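Renmont Laboratory Notebook, Manipulation Group
Entry: Thursday, July
Subject: Open day, tabletop block demonstration
Recorded by: Malathi Alva

Purpose of entry. To record the setup, conduct and outcome of the tabletop demonstration given during the open day, for use by the group and by whoever prepares the autumn session at Rodholm.

Station 2 was assigned to the block-pushing task. The controller ran the Nartey build frozen on the previous afternoon, and no changes were made to it after doors opened. Spoken instructions were typed in by the operator, as the hall was judged too loud for the microphone. Speed was held at the reduced setting throughout. The emergency stop was tested at 8:40 and again after lunch, and both tests are entered in the safety log.

Visitors were admitted in groups and asked to remain behind the floor line. Each group proposed an instruction, the operator repeated it aloud, and the arm was then started. Instructions naming both a color and a shape were accepted as given. Instructions naming only a color were sent back for clarification, there being two blocks of each color on the board. Several visitors asked why the system could not simply choose one. Policy for the day was that it should not guess; this may be worth reviewing before Rodholm. 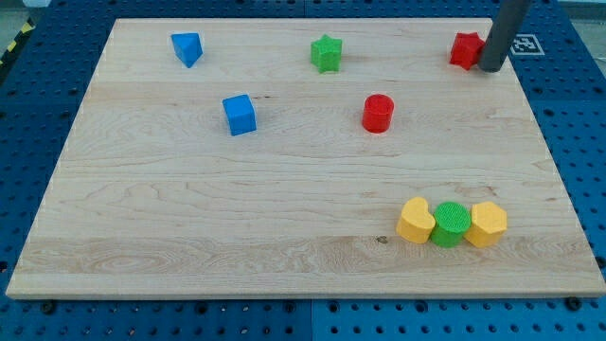 Page last changed: Thursday, 16:52, by M. Alva

The most frequent request was to bring one block to another, usually the two stars or the two blue pieces. The crowded group near the front right of the board (yellow heart, green cylinder, yellow hexagon) gave the most useful discussion. To move the green cylinder, the rod must come at it from a side that is not blocked by a neighbor, and visitors could follow this reasoning without any slides. I recommend that a touching group of three be kept as a standard starting layout.

Results. 27 instructions were attempted. 19 were completed without help, five were completed after one restart, and three were abandoned. Two of the three abandoned attempts involved a block near the edge of the board, where the planner refused to move because of the margin setting. The third was a communication timeout and is not counted against the controller. Log numbers run from 256 upward; the timeout is in log 271.

Questions from the Kuronari delegation concerned training data and wear. On the first, they were referred to the written summary. On the second, I stated that the rod tip is inspected every 1,000 pushes and that the present tip had completed 537 at the start of the day - this figure is from the maintenance sheet and was not checked against the logs.

Actions:
Reduce the edge margin on the test bench only, and repeat the two refused instructions.
Check the network cable at Station 2.
Reconcile the push count with the logs before the next tip inspection.
Print the instruction card in larger type. Visitors at the back of each group could not read it.

Remaining item: the calibration was not repeated after the lunch break. Afternoon contacts seemed slightly to the left of target on replay, but I have no measurement to support this. Compare logs 262 and 275 first.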